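Support > Storage Systems > Skarby 3038 > Cleaning and Divider Care

4. Cleaning the Bin and Divider

Applies to two-compartment bins, model 3038. Revised 9/26/22. 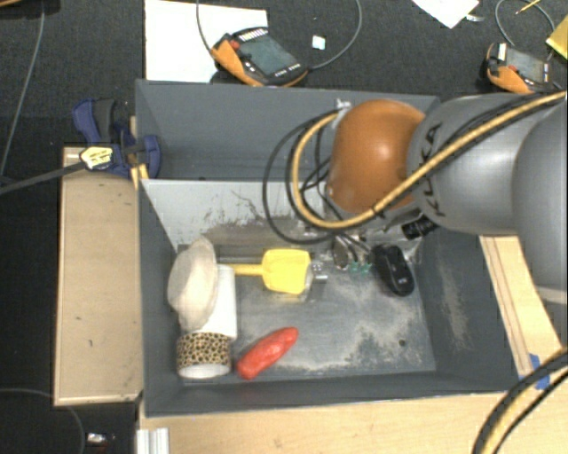
4.1 Before You Start

CAUTION: Do not use bleach, acetone, or steel wool. These products damage the plastic and void the Skarby warranty.

1. Empty both compartments.
2. Vacuum loose dirt from the corners and along the foot of the divider.
3. Mix 3 capfuls of Grunon cleaner into a bucket of warm water.

4.2 Washing

1. Wipe the divider from top to bottom with a soft cloth.
2. Wash the floor and inner walls. Leave the solution on stubborn marks for four minutes.
3. Rinse with clean water and let the bin air dry.

NOTE: Scuffs and whitish wear marks on the floor are surface wear and will not wash out. They do not affect the load rating. Replace the bin if a crack reaches an outer wall.

4.3 Replacement Parts

Order divider panels under part number 693. Send requests to Catriona Dunbar, Parts Desk, Favurport.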